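Part 2: Setting up your fan club's watch-along night

OK, so you've read Part 1 and you have a show picked out and at least a handful of people who want to scream about it together. Great! I've been running watch-alongs for our little Mero fan club since the second season, and this section is everything I do between "we should watch the finale together" and pressing play. I use Mero as my example all the way through (the singer, not the talk show), but the steps work for a drama, an awards show or a reunion special. 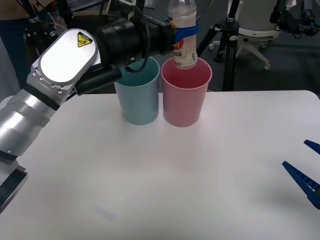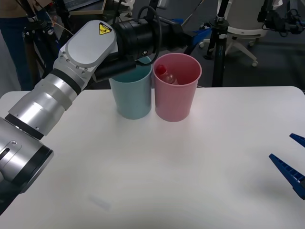

What you need before you start

A group chat everyone can find. A streaming account for each person, or one big screen if you're all in the same living room. A host, meaning you. And a co-host, because your internet will go out at the exact moment of the big kiss. Mine is Liette Beaudoin, who types faster than I do and remembers every outfit from every red carpet.

Step 1. Pick the start time

Ask for time zones first, then offer two start times and let people vote. I leave the vote open until 9 p.m. the night before and then I close it, even if people are still grumbling. Our July special had fans in four time zones and we settled on 7:30 p.m. Eastern, which was dinner for half of them and bedtime for one very brave person.

Note: write the time zone every single time you post the start time. Every. Single. Time. I once left it off one reminder and a whole group of West Coast fans showed up after the encore.

Step 2. Set up the rooms

Make three rooms in your chat and name them so plainly that a sleepy person can't get lost:

Live – for yelling while the show is on.
Later – for people who are catching up the next day.
Pictures and clips – for outfits, screenshots and the inevitable close-ups of somebody's new haircut.

Pin the rules in all three. Lock the Later room while the show is running and open it again when the credits roll. If your chat app has a slow mode, turn it on for Live once you pass 50 people. A five-second delay is plenty. Any longer and the jokes land two scenes late.

Caution: don't put episode details in a room name or in the room's icon. Those show up in people's notifications, and a spoiler on a lock screen is still a spoiler!

Step 3. Send the invitations

I send one a week ahead and one on the afternoon itself. Keep them short. Mine go like this:

"Mero at the Jenport Music Awards, tonight, 7:30 p.m. Eastern. Live room opens at 7. Countdown at 7:28. Bring snacks and opinions."

If your group is public, put a cap on it. Our cap is 200 and the most we've ever had was 186, on the night Mero and Ginette Fraser sang their duet again after two years of not even standing on the same side of a stage. (I cried. Liette will tell you she didn't, but I've seen her messages.)

Step 4. Do the countdown

This is the part people mess up, so go slowly.

1. Ask everyone to open the show and pause on the very first second.
2. If the stream has ads, wait until everybody is through them. Ask for a thumbs-up from each person.
3. Post "Ready?" and give it a full minute.
4. Count down from five, one message per number.
5. On "GO," everyone presses play.
6. Ten minutes in, post the time showing on your screen so people can nudge forward or back.

Note: for a true live broadcast you can skip the pausing, but some streams run well behind the TV signal. Ask the people on regular TV to hold their reactions for a bit. They will forget. Remind them nicely.

Step 5. Keep the gossip under control

I love gossip, I'm not going to pretend I don't. When the Ackroyd dating rumor came out we got through 26 pages of chat before the opening number was over. But you need a couple of rules or the fun goes sour pretty quickly:

– Rumors get the word RUMOR at the front of the message.
– No home addresses, flight numbers, school names or pictures of anybody's kids.
– Exes are allowed as a topic. Being mean to them is not.
– If a star posts a statement, share the whole thing and not just the juicy line.

If somebody breaks a rule, send them a private message first. Most of the time it's a new person who got excited. The second time, mute them until the show ends and talk it over the next day.

Step 6. Wrap up the night

Leave the Live room open for half an hour after the credits. That's when the best conversations happen, and I always stay for them even when I have work in the morning. Then run your polls: best outfit, best performance, biggest surprise. I use the free poll button in the chat and post the results the next day at noon.

Save anything you want to keep before you clear the room. Last time I wiped Live without saving it and lost Liette's entire live commentary on the Nollberg gown, feathers and all, and I still hear about it.

Part 3 covers theme nights and quizzes, including my list of tiebreaker questions.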